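나붐우드 소개

중고 사무용 PC를 손봐서 다시 쓰게 하는 회사입니다. 동네 수리점으로 시작, 지금은 학교랑 작은 사무실 납품이 절반 넘습니다. 가정용도 합니다. 게임용 조립은 안 합니다(문의 많이 주시는데 죄송).

대표 인사

안녕하세요, 대표 쇼나 크릭턴(Shona Crichton)입니다. 글재주 없어서 짧게 씁니다. 예전 직장이 전산 유지보수 업체였는데요, 리스 끝난 본체가 통째로 폐기장 가는 걸 매달 봤습니다. 켜보면 멀쩡한 것들. 아까워서 몇 대씩 얻어다 고쳐 팔기 시작한 게 여기까지 왔습니다. 처음엔 창고 한 칸, 난방 없음. 손 시려워서 나사 많이 떨어뜨렸습니다.

하는 일

매입 - 기업, 관공서, 학원 등에서 나오는 데스크톱. 노트북은 수량 열 대부터.
점검 - 전원, 메모리, 저장장치, 팬 소음까지.
데이터 삭제 - 전량 삭제 후 확인서 발급. 요청하시면 저장장치는 파쇄합니다.
부품 판매 - 본체로 못 살리는 건 부품으로.
납품, 설치 - 수도권은 직접 갑니다. 그 외는 택배나 용달.

지난 한 해 들어온 본체가 2,000대. 그중 419대는 부품용으로 분해했고 나머지는 다시 나갔습니다. 메인보드 불량이 제일 많고 그다음이 파워. 침수된 건 안 받습니다, 냄새 때문에라도요. 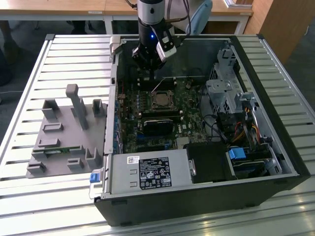

옆판을 연 데스크톱 본체. CPU 소켓은 비어 있는 상태

점검 기준

겉만 닦아서 내보내지 않습니다. 옆판 열고 먼지 털고, 써멀 새로 바르고, 부하 테스트 하룻밤. 여기서 꺼지면 탈락. 점검 항목은 37개고 체크리스트는 제품 박스에 같이 넣어 드립니다. 담당자 이름도 적혀있으니 문제 생기면 그분 찾으시면 됩니다.

외관 등급은 A, B 두 가지만 씁니다. 전에는 A+, A-, 이런 것도 있었는데 고객님들도 헷갈리고 저희도 헷갈려서 없앴습니다. 찍힘 있으면 무조건 B. 성능 차이는 없어요. 사진 보고 고르고 싶으시면 말씀하세요, 찍어서 보내드립니다.

보증은 6개월. 학교 납품은 1년. 보증기간 지나도 버리지 말고 먼저 전화 주세요. 메모리만 다시 꽂아도 살아나는 경우가 꽤 됩니다.

브랜드별 취급 안내

대기업 사무용 모델 위주로 받습니다. 같은 모델이 여러 대 들어와야 부품 돌려쓰기가 쉽고, 납품받는 쪽도 관리가 편합니다. 슬림형은 파워 규격이 제각각이라 시간이 좀 더 걸립니다. 조립 PC는 사양표 먼저 보내주시면 보고 답 드릴께요. 델 본체도 취급합니다. 문의 전에 뒷면이나 윗면 스티커의 모델명 확인 부탁드려요.

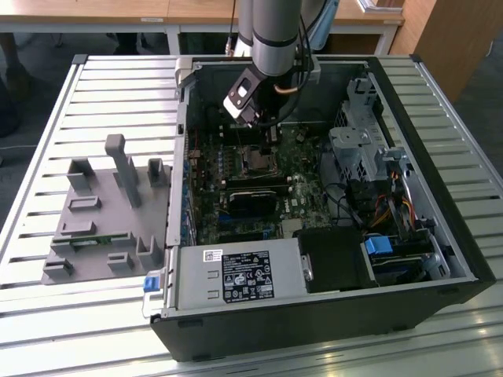

걸어온 길

- 창고 한 칸에서 시작. 직원 없음.
- 첫 학교 납품. 컴퓨터실 한 개 분량, 밤새 설치.
- 스쿠사드(Skusard) 건물 2층으로 이전. 드디어 난방.
- 부품 창고 "백스터" 개설. 이름은 그 자리에 있던 카페 간판에서 따옴. 간판은 아직 있음.
- 줄트홀름(Zultholm) 지점 오픈. 매입 상담만 합니다, 수리 접수는 본점으로.

무료 보급 사업

해마다 11월에 지역 공부방이랑 도서관에 본체를 보냅니다. 작년까지 합쳐서 292대. 모니터는 수량이 늘 모자랍니다. 사무실에 남는 모니터 있으시면 연락 주세요, 차 가지고 갑니다. 신청은 기관 명의로만 받고 개인 신청은 아직 어렵습니다. 키보드, 마우스는 새 제품으로 넣습니다.

같이 일하는 사람들

매입팀, 점검팀, 납품팀. 그리고 전화 받는 분. 전화는 한 분이 받으셔서 점심시간엔 연결이 잘 안됩니다. 문자가 빨라요. 점검팀은 수시 채용. 경력보다 꼼꼼한 분 좋아합니다. 드라이버는 지급하는데 다들 결국 자기 걸 쓰더라구요. 이력서 양식 자유, 방문 접수도 됩니다.

자주 물으시는 것

윈도우 깔려서 오나요? 네, 정품으로 설치해서 나갑니다. 오피스는 별도.
방문 구매 되나요? 됩니다. 오시기 전에 재고만 확인해 주세요. 헛걸음 하시는 분들이 가끔 계셔서.
부가세 계산서? 발행합니다. 사업자등록증 사본 보내주시면 당일 처리.
매입 가격은? 모델이랑 수량 보고 정합니다. 전화로는 대략만 말씀드릴수 있어요.
고장난 것도 받나요? 네. 단 내부 부품 빠진 건 미리 알려주세요.

오시는 길

스쿠사드 건물 2층, 엘리베이터 내려서 왼쪽. 주차는 건물 뒤편 두 자리. 꽉 차 있으면 전화 주세요, 저희 차 빼드립니다. 무거운 짐은 1층에서 연락 주시면 카트 가지고 내려갑니다. 평일 10시부터 7시까지, 토요일은 예약하신 분만.

안내: 7월 6일 월요일은 창고 재고 정리로 오후 2시에 문 엽니다. 택배 발송은 다음날로 밀립니다.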